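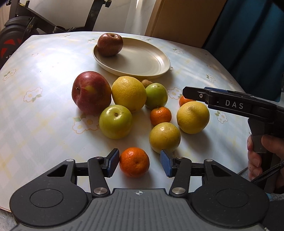 图7-1 手持夹爪抓取小橘子，蓝色指垫位于果实两侧

第七讲 抓取失败的记录与误判（讲义）

课前请先读Hastum平台的故障日志节选，至少读完前两页。

一、问题从哪里来

Iltudis项目一月份交付的水果分拣模型，验收报告写得很漂亮，上线后却不断把软皮柑橘夹伤。供应方Saneck的解释是“果品批次差异”。这个说法我不太信。批次差异能解释一部分损伤，解释不了为什么损伤集中在小橘子上，而苹果几乎没事。

先看数据。演示采集共3,000段，人工复核后标为“失败”的有584段。报告把这584段统称为“抓取失败”，训练前全部删掉。问题就在这里：滑落、夹偏、压伤、碰到邻近果实，四种情况混在一个标签里，删完以后，模型再也见不到“快要出错”是什么样子。

二、几类故障

1. 过力。操作者靠手感收紧夹爪，手感却没有进入数据。记录里只有开合宽度，没有接触力。同样的宽度，对硬苹果刚好，对熟透的橘子就可能太紧。图7-1里的指垫带纹理，纹理能增加摩擦，至于能不能减少压伤，报告没有给出任何测试。

2. 遮挡。果实摆得密，猕猴桃夹在橙子和小苹果之间，被挡住一部分，分割网络很容易把它并进旁边的果实。图中右侧还有第二只夹爪伸到橙子上方。双手同时作业时，一只夹爪挡住另一只的目标是常有的事，报告对此只字未提。

3. 标定漂移。Michalík夹爪的说明书要求定期重新标定零位，现场的标定记录却是补填的，笔迹和时间都对不上。我倾向于认为，有一部分“失败”根本不是操作问题，零位早就偏了。这一点目前没有直接证据，请同学们当作假设看待。

三、安全问题

有一次双夹爪作业，线缆被带进关节处，操作者伸手去拨，手指被夹。伤不重，事故单上写的是“操作不规范”。请注意这种写法：它把原因放在人身上，就不必再问线缆为什么没有固定，也不必问夹爪为什么没有行程限制。

现场后来加了一条规定：移动线缆前先断电。规定本身没错，但靠人记住的措施在几种控制手段里排得靠后，固定线夹和力矩上限应当先做。

四、对“整改有效”的质疑

供应方称，整改后又测了约4,000次，损伤率明显下降。读这句话时至少要问：测的是哪些果实？小橘子占多少？损伤由谁判定，当场看还是隔天看？柑橘压伤常常过一段时间才显出来，当场判定必然偏低。原始表格我要过两次，收到的都是汇总图。没有原始表格，“明显下降”四个字不能写进课程作业。

五、作业

（1）为上面四种失败各写一条标注规则，要求两个人独立标注也能得到相近结果。
（2）重写那张事故单的“原因”一栏，不得使用“不规范”“疏忽”一类的词。
（3）假设零位偏移属实，设计一个用现有开合宽度数据就能做的检验，并说明什么样的结果会推翻这个假设。

第三题不接受“建议加装力传感器”作为答案。

讲义修订：2024年7月2日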